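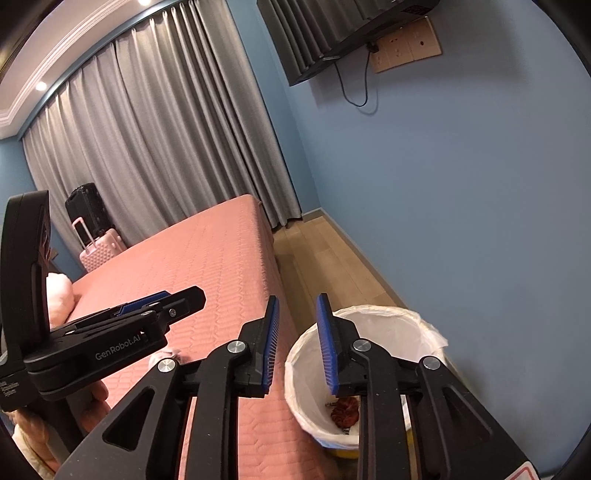
Hemau Housing expands furnished rooms program for regional students

Sunday, December 2, 2018

Hemau Housing has confirmed it will add 47 furnished rooms to its student accommodation program before the start of the next academic year, bringing the total on offer to 316.

The new rooms are in two refurbished buildings on Ukau Street, a short walk from the Dririnitz campus. Each will be let with a bed, desk and wardrobe, and electricity and water are included in the weekly rent.

Seung-woo Koo, General Manager of Hemau Housing, said demand from country students had grown steadily.

"We received over 60 applications in August alone, well before most students had finalised their enrolment," Mr Koo said. "The Ukau Street rooms will allow us to make earlier offers to families who live a long way from campus."

Refurbishment was carried out by Baldursdóttir Building. Tenants may move in once final inspections are complete.

Applications are open now and should be lodged through the Hemau Housing office. Current tenants wishing to transfer must give four weeks' notice in writing.

53 shares
0 comments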